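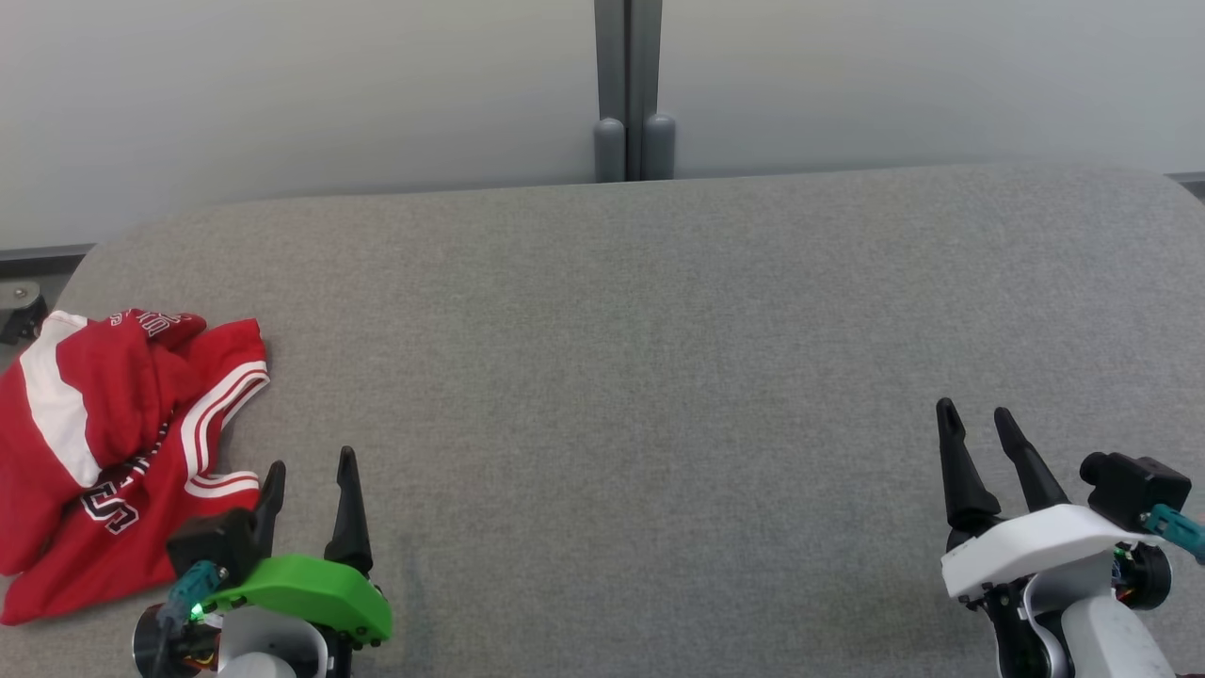
Covering a work table with felt — who else has done it?

I've been hand quilting for over 10 years and until September I did all my basting on the bare dining table, which meant chasing layers that slid every time I breathed on them. Then I covered a table in gray fabric and wow, I am never going back! The backing stays where I smooth it. I rounded the back corners too, same as the gray top against the wall there, and that little curve has saved me so much snagging. No more batting hooked on a sharp corner when I pull the quilt around. I used a felt from Tritaline, the medium weight, stretched over the edge and stapled underneath.

My questions: does anyone put padding under theirs, and how do you keep it clean? Mine already collects thread like crazy.

tamara_b

---

wemer_fan wrote:

Love this! I did mine two years ago and I put cotton batting under the felt, one layer only. Two layers was a mistake. It felt lovely and cushy but my rotary mat rocked on top and my cuts came out wavy. Took me a whole log cabin to figure out what was wrong. Pulled one layer out and it's been perfect.

For thread I use a damp rubber dish glove. Drag it toward you and everything balls up.

---

H. Sarbu wrote:

I'm going to disagree a bit, sorry. Felt grabs the backing, yes, but it grabs it too well. When I baste I want to be able to shift the backing a half inch without lifting the whole thing, and on felt you can't. I baste on a plain smooth table with binder clips on the edges and it comes out flat every time. The felt I keep for a design wall, where the grab is what you want.

Horațiu

---

tamara_b wrote:

Horațiu, do you clip all four sides? I've tried clips and mine always popped off when I got to the thick part. Could be that my clips are junk.

---

H. Sarbu wrote:

All four sides when the quilt is big enough, otherwise I clip two and tape two. Get the large clips, the cheap small ones will not open far enough for a tabletop plus backing. And pull it taut but not stretched! If the backing is stretched it shrinks back when you unclip and you get puckers. I ruined a very nice blue flannel that way.

--- 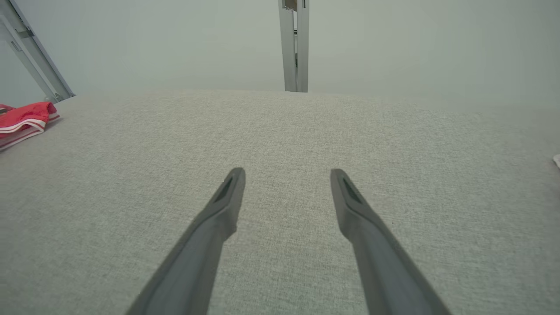 vero_oprea wrote:

Puckers on the back are my whole life story, ha. I'm with Tamara on the felt, though. I spray baste, and when I fold the quilt top in half and roll it out over the batting I need the bottom layer to stay absolutely put. On a slick table I had to tape it down and the tape always let go in the middle of the job.

What I do to fix the "can't shift it" problem is lay an old flat sheet between the felt and the backing. The sheet holds to the felt and the backing slides on the sheet just enough. It also catches the overspray, so the felt never gets gummy. Wash the sheet, use it again!

---

wemer_fan wrote:

Oh that sheet idea is so good. Doing that this weekend.

---

valentin.z wrote:

New member here, reading everything in this section like a novel. I inherited my aunt's machine and a stack of half-finished blocks and I'm hooked already. Dumb question: can you iron on a felt-covered table? I'd like one surface for everything because my sewing room is a closet.

---

H. Sarbu wrote:

Not a dumb question. Check what the felt is made of first. Wool takes heat well, polyester can melt and stick to your iron, and then you'll be scrubbing the plate for an hour. For pressing blocks I have a separate wool mat that sits on top of whatever is there. A small one is plenty for a closet.

---

tamara_b wrote:

Seconding the wool mat! It smells like wet sheep when you steam it but your seams come out so crisp. Valentin, please post the aunt's blocks, we all want to see them.

---

valentin.z wrote:

Thanks both! I will. They're mostly nine patches in browns and pinks, and there are 101 of them, which seems like an odd place to stop. Can I just leave one out?

---

vero_oprea wrote:

Put the extra one on the back as your label! Write her name on it, and yours. Then you've got 10 by 10 for the front — a perfect square.

---

wemer_fan wrote:

Yes to the label. And reporting back on the sheet trick: basted a twin size last night and there are only 3 tiny puckers, all near one corner where I got impatient. Still leaving my one layer of batting under the felt, for the record.

---

H. Sarbu wrote:

Three puckers is three more than I get with clips :) but I'll admit I'm tempted to try the sheet.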